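Arsalan Kiani was still in his cycling shoes when he let me in, and he kept them on for the whole two hours we talked. He had ridden over from the Skokbridge side that morning with a loaf strapped to his rack, and the loaf was on the table before I had my coat off. "You can't talk about rye on an empty stomach," he said. "Eat first, and then ask me whatever you like."

So I ate! It was dark and sour and a little sticky in the middle, with a crust that needed proper chewing, and I had three slices before I remembered to switch on the recorder.

Kiani has been baking for the Saturday market in Grotdale since he gave up teaching geography. He bakes one kind of bread. There was a spell when he tried to offer six, with seeds and olives and a white tin loaf for the children, and he says it nearly finished him. "I was up at one in the morning shaping rolls I didn't even like. My wife asked me which loaf I'd take home if there was only one left on the stall, and I said the rye straight off. She said, well then."

The rye comes from a starter called Grabowska, after the woman who ran the bakery where he first tasted it, on a walking holiday he had booked by mistake (he'd meant to go to the coast). She gave him a spoonful in a jam jar and no instructions whatsoever. He killed half of it in the first week and has been careful ever since.

"People ask me how old she is, the starter, and I tell them I have no idea. Mrs Grabowska said her aunt had it. Flour goes in, flour comes out, so what does old mean? I feed her at night and again when I wake up. In August I feed her a third time, or she goes like nail varnish."

I wanted to know about the flour, and this is where he really got going. For years he bought whatever was cheapest by the sack. Then Till Buschmann, a grower up the valley, let him have 60 kilos of a tall old rye that had been sitting in a barn, and the first batch came out flat as a roof tile. The second was worse. By the fifth he'd cut the water right back, and it was the best bread he had ever made.

"It drinks slowly, that flour. You mix it and it looks dry and you think, I'll just add a splash. Don't add a splash! Go and have your tea. When you come back it's soft."
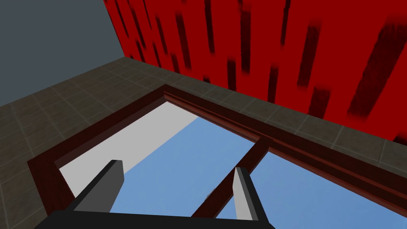
Khang Kim thinks the water is beside the point, and has told Kiani so at every market for years: what changed the bread was the longer bake, and any rye would have come good with an extra quarter of an hour in the oven. Kiani laughed when I brought this up. He admitted he'd put the time up in the same week as he cut the water, so he can't prove a thing.

"Khang's right about the crust," he said. "I'll give him the crust. The middle is mine."

The oven is a secondhand Virkari deck oven with one door that has to be held shut with a brick. It takes 39 loaves if he squeezes them in, and he always does. On a market week he fills it twice on the Friday afternoon, lets everything cool overnight under cloths, and doesn't cut a single loaf before morning. He is very firm on this. Rye cut warm gums up the knife and tastes of nothing, he says, and he has been known to refuse to sell a loaf to someone who told him they were going to eat it in the car.

I asked whether he'd ever thought of getting bigger. Patricio Bustamante, who has the cheese stall opposite, once worked out for him on the back of a paper bag that he could shift 2000 loaves a month if he took on a unit and a van. Kiani kept the bag. It's pinned up beside the flour bins, and he showed it to me with real fondness.

"It's good arithmetic," he said. "I check it now and then. But who's eating all that rye? I'd have to go and find them. At the moment they find me, and they bring their own bags, and they tell me if last week's was too salty."

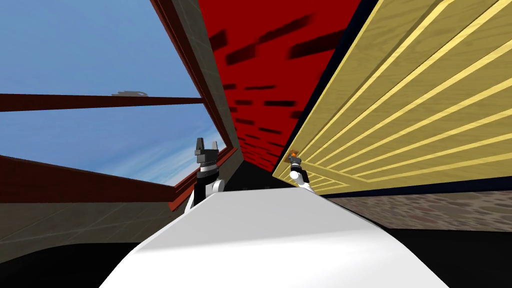 Was last week's too salty? "A bit, yes." He'd been using up the end of a tub of coarse salt and hadn't weighed it — he'd gone by the handful, which he tells everyone else never to do. Two customers mentioned it. A third bought an extra loaf and said it was the best yet, so now he's wondering about the salt as well.

He does give lessons, though he wouldn't call them that. If you turn up at the stall towards the end of the morning with a clean jar, he'll put a spoonful of Grabowska in it and tell you to feed it 100 grams of flour and the same of water, and to keep it somewhere you'll trip over it. Abilio Robles went home with a jar last winter and now bakes for his whole street. His loaves come out much rounder than Kiani's, and neither of them can work out how.

"I've stood in his kitchen and watched him," Kiani said, cutting me another slice. "Same flour, same tin, same everything. I think it's his hands. He's got enormous hands."

I went home with a jar too. She's on the shelf above the kettle, and this morning there were bubbles.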